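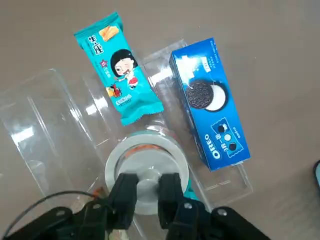
How long can a filled sandwich sit out on the snack table? Two hours at room temperature is our limit, and after that it goes in the trash, however nice it still looks.

Welcome to the Belay snack table gallery! I started keeping these pages back in May, when a few of us got to talking about how much nicer an afternoon feels when there's something sweet and something savory within reach, and I'm afraid I have been fussing over cookies and little stands ever since. The page has had 1395 visits so far, which tickles me more than I can say.

An Oreo box and a teal packet with a cartoon girl on it, keeping company with a couple of clear containers. I do love a cheerful wrapper (I have been known to choose a snack for the wrapper alone), and I like to have the clear tape handy for closing things up again once everybody has had a nibble.

A stand makes such a difference to a plain sandwich, and I'll tell you why I'm so fond of the see-through kind: it goes with every plate and cloth I own, and it lifts the food up where people will notice it. Mine gets washed by hand in lukewarm water with a soft cloth, never anything scratchy, and then it dries on a towel overnight.

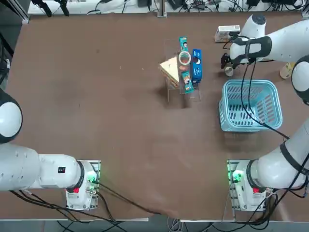 Asnakech Gidey wrote in to say that she cuts her sandwiches into triangles too, but wraps each one in a barely damp paper towel until ten minutes before people arrive, and that the bread stays soft right to the corners. She also thinks egg salad wants a little more mustard than most folks dare to give it, and I'm inclined to agree with her.

If you have a snack table of your own, do send me a note. Savory ideas are especially welcome, as I have plenty of cookies to be getting on with.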